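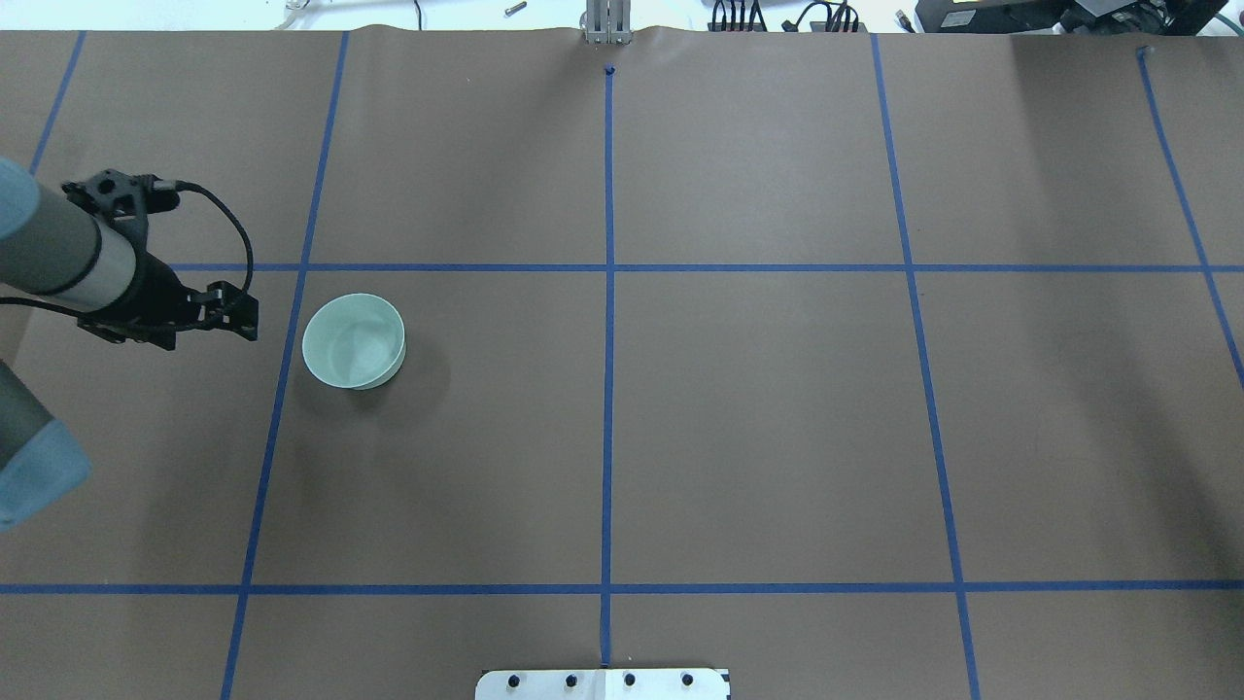 One bowl set down in its cell, up near the corner.

Keeping a masking tape grid straight on a papered table

Ratia Community Help > Workroom and Storage
Posted by Veronica Cârstea, May 8, 2022
Viewed 1133 times

I mark out our big table in a grid with blue painter's tape so that each piece of pottery has its own cell while we sort and label. The table gets covered with a large sheet of paper first and the tape goes on top of that. It works well enough for sorting, but I am not happy with the lines. I start from one end with a tape measure, mark each line in pencil and stick the tape down by hand. By the far end the cells are a bit wider than where I began. I also run out of tape part way along a line, and the new piece never quite meets the old one. 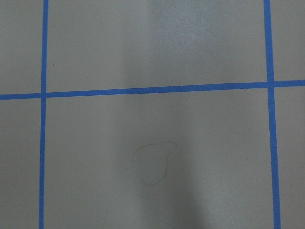

Tape crossings seen from directly above. There is a small step just right of the right-hand one.

The other problem is getting it off again. When I did this in January the paper tore in several places, and I would like to use one sheet more than once. Is there a better way to lay it out, and is there a tape that comes off paper cleanly?

Dorin Matei
Mark both ends before you stick anything. Measure along the near edge of the table and put a pencil tick at every line, then do the same along the far edge, starting from the same side. Each strip then runs from tick to tick. If you measure each cell from the last one, a small error gets added every time, and that is probably where your extra width is coming from.

For the strip itself, stick down one end, unroll the full length, pull it just tight and lower it on to the far tick. Don't press as you go. Once it is down at both ends, run your hand along it.

For the joins, overlap the new piece on the old by 4 cm or so and line it up before pressing. Better still, end the first piece under a crossing strip so the join is covered.

Check one rectangle by measuring both diagonals. If they match, it is square.

Lucian Vlad
just use a chalk line

Đức Bạch
Agree with Dorin about the ticks. On the tearing, low tack tape helps, but so does how you pull it. Fold it back flat against itself and go slowly. If it has been down for weeks it will take some paper with it whatever you buy. Heavier paper is worth the money too. I changed to 200 gsm and can usually get a second use out of a sheet.

Veronica Cârstea
Thank you, I will do the ticks on both edges next time. Lucian, I don't want chalk dust on the pots.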